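The machine that is looked after twice

By Muireann Noonan
5 September 2023

The maintenance log at Siltstead is a blue notebook with a coffee ring on its cover, and most of its entries have nothing to do with metal. "Left finger closes late." "Wrist noise gone after new limit." The machine they speak of is a two-armed mobile robot called Okano, and for now the larger part of its life is spent inside a computer, in a set of simulated rooms which the Galtik company prepares for its customers.

I went to visit in May, expecting oil and spanners. The setting up of a robot cell today begins long before the floor is swept for it. The engineers build a copy of the machine in software, give every joint its limits, and let it work among invented furniture until its behaviour becomes boring. Only then they permit the same program to move the real arms.

The first job of the morning is the grippers. Each one is checked open and then closed, at slow speed, with nothing to hold. In the view from behind the hand, the two fingers must stand apart over the tiles and the space between them must be free.

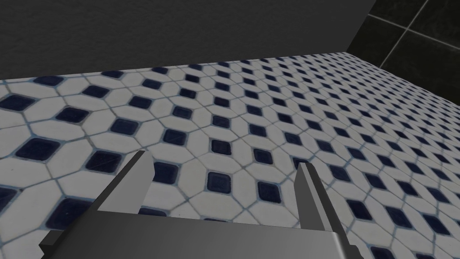 Ní Chonaill finds that people hurry this part, and would prefer to see the empty gripper tested for a whole day before anybody gives it an object, as a finger with a wrong zero position will spoil every grasp which comes later and the blame will go to the camera.

The zero position is a simple idea. It is the place where the software believes the finger to be when the motor reports nothing. If this belief is wrong by a little, the hand still opens and closes and looks healthy. The check list for the two arms has 31 lines, and five of them are only for this. I was allowed to read it but not to take a copy.

After the hands come the arms. Here the simulated room is useful in a way I did not foresee. A real workshop has one table, of one height, and a program that is tuned there becomes lazy. In software the furniture is changed as often as the engineers like. The wall tiles and the floors change too, sometimes into combinations that no decorator would accept. The vision program must learn to find the edge of a cabinet whether its top is pink or grey, and whether or not the floor shines under it.

A full round is about 300 rooms. The engineers do not watch all of them, of course. They take 16 and look through them slowly, with the joint values in a second window, and they stop when an arm comes near to furniture. It is tiring work for the eyes. The view can lean strongly to one side, and after an hour I had to hold the edge of the desk.

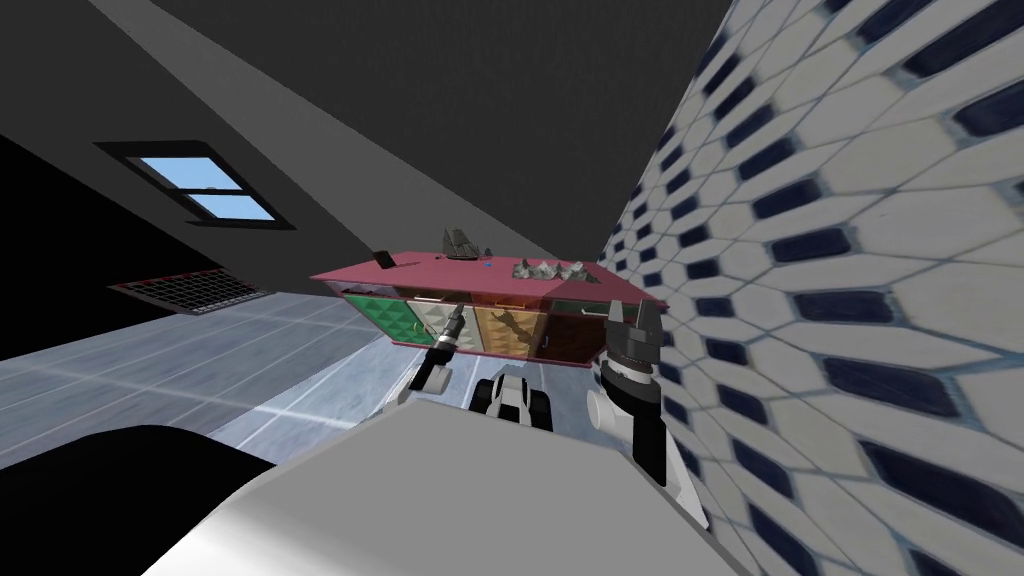 Both arms raised towards the cabinet in one of the simulated rooms.

What they search for at this stage is clearance. The arm has a shell, the shell has a thickness, and the thickness in the computer model must agree with the one on the workshop floor. Last winter a cover was replaced on the real machine by a slightly fatter one and the model was not corrected. For two weeks all results in software were perfect, while the real elbow kept touching a shelf. The repair took ten minutes - one number in one file - but finding it took much longer, and the page in the notebook is dark with crossed-out guesses.

Since then, each part which is changed on the real robot is measured again and written down in both places. The new cover, the old cover and the date are in the notebook, with a signature. I asked if a computer file would not be more modern. There is such a file also, I was told, but the notebook is the one that gets read.

When I left, the real Okano was standing in its corner with the power off and one wrist opened for cleaning. Its copy was still at work on the screen, and the next wrist check was already written in for the morning.

Contact the editors | © 2023 All rights reserved | Back to top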